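Iida Leinonen
June, Saturday

1/ All this week I have compared two sets of gripper fingers for our shelf-picking work at Sornthorpe. One set is from Rasano, the other is from Standov. I promised some of you a report, so I will try to be brief.

2/ The task is simple to explain. Pick up a small packet of breakfast cereal, lift it, turn it, put it down standing. I made 143 attempts with each set, with the same arm and the same controller.

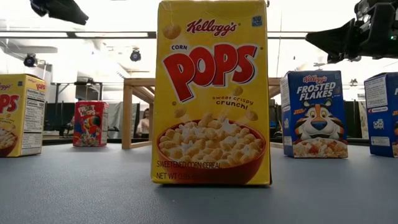

3/ The closing force was my first difficulty. The Standov fingers come with a default value which is made for metal parts, and thin cardboard does not forgive this. I reduced it step by step until the sides of the box stopped bending in.

4/ With Rasano I did not need to change so much. Its fingers give a little when they touch. But they are also slower to close, and over a full day you feel it.

5/ Then the wrappers. I expected them to be easier than boxes and I was wrong. A soft packet changes its shape in the grip, so the controller thinks it has lost the object and closes more.

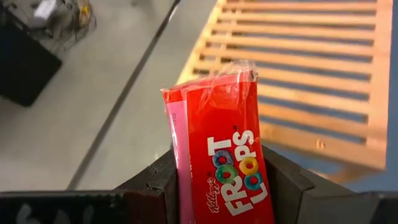

Froot Loops between the fingers, seen from the wrist camera.

6/ My solution is not elegant: I widened the tolerance for "object lost" and added a short pause before the second closing. Failed wrapper picks with Standov went down to 28. Rasano had fewer, but I changed its settings on the same day, so please do not compare too strictly.

7/ A word about the wrist camera, which I nearly left out of the test. I wanted to know if it can read small print while the box is in the grip, so that we can check the product without a separate station.
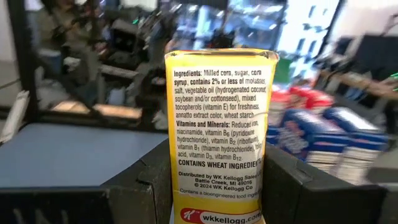
8/ Glare is the enemy. Turning the box a few degrees before reading helped me more than any change of exposure. Curved edges are still a problem and I lose the ends of lines.

9/ For now I keep Rasano for mixed packets and Standov for boxes only. Next I will try both on the Gosling arm, if the adapter plate arrives.

Filed under: Grippers & End Effectors, Bench Tests

Comments (3)

Keith Horrocks
Did you try rubber pads on the Standov ones? Ours slipped much less.

Rakiya Fashola
The pause before the second close is a good trick, how long is it?

Iida Leinonen
@Rakiya a quarter of a second. @Keith not yet, the pads are ordered.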